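November, 4 pm. Fabric adhesive and finish notes, continued.

Nescombe say their new stain finish keeps its colour through 2000 rubs. I'll believe it when our own samples do. Their sheet doesn't name the cloth, the load or the rubbing head, so the number tells me very little.

Ran the Savchuk swatch dry. Stopped at 686 to look - slight greying along the fold, none on the flat. Danang Wibisono reckons that's lint. Maybe. I brushed it and the grey stayed put, so he can have a turn with the brush tomorrow.

Restarted and quit at 936 when the clamp slipped. Not counting that run. Four swatches left from the same bolt, and Jerkov want a month to send more.

Printed cloth is still the harder test, pale grounds worst of all. A plain grey hides a lot of sins.
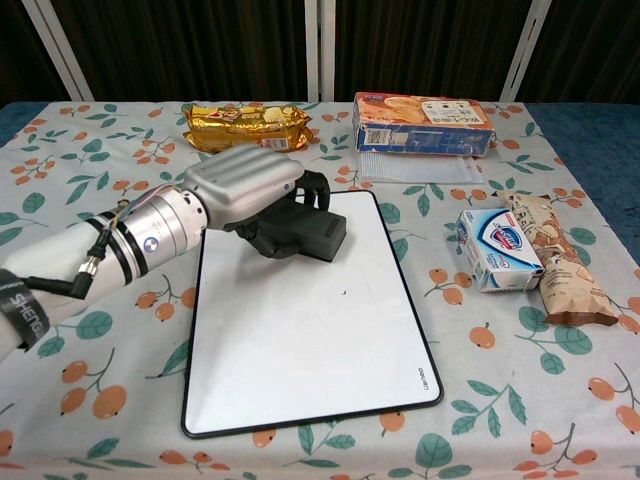
Tablecloth with the orange fruit print, pale ground, teal-green leaves.

Vatadero's rep claims prints and plains behave the same. No data offered. Asked again by email.

To do: new clamp pad, repeat dry, then damp.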